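Saltby opens timber window and door workshop in Candance

Saltby, the joinery firm, has opened a workshop in Candance where it will make and repair timber windows and external doors for older houses. The building on Nogueira Road has 3,840 square feet of floor space and replaces two smaller units the company had rented on the other side of town.

The move brings the firm's joiners, glaziers and finishers under one roof for the first time. Until now, sashes were made in one unit and taken by van to the other for glazing and painting.

"We were loading frames in and out all day, and every trip was a chance to knock a corner," said Malte Kettler, workshop manager. "Now a window goes from the saw to the spray room without leaving the building. We should be able to take on nearly 2,000 sashes a year."

Repair work makes up more than half of Saltby's orders. Many customers have draughty box sash windows and assume they need new ones. In most cases the rot is limited to the sill and the bottom rail, and these can be cut out and replaced with new timber. Cords, pulleys and catches are renewed at the same time, and brush seals are fitted into the staff and parting beads. 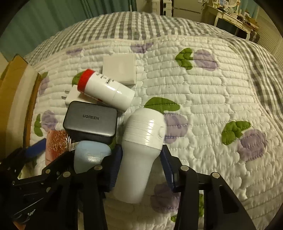 Gripper holding a white cylindrical object, with items on a bed

Where a window is past saving, the company will make a copy using the original as a pattern. Customers can choose single glazing, slim double glazing or laminated glass for rooms facing a busy road. Listed buildings are quoted separately, as consent may be needed before any work starts.

The workshop will also produce the Vonska range of front doors, which comes in seven panel layouts and can be made to fit openings that are out of square. Doors are supplied primed or fully painted, with or without a frame.

Ingeborg Hagedorn, director, said the firm had looked at sites outside Candance but wanted to stay close to its customers. "Most of our work is within half an hour's drive," she said. "People like to come in and see their windows on the bench – and we like them to, before the paint goes on."

Three apprentices will join the company in November. They will spend their first year on repairs before moving on to new work.

A small display area at the front of the building has sample doors, glass types and ironmongery. Visits are by appointment, and home surveys can be booked through the workshop office, open from 8am.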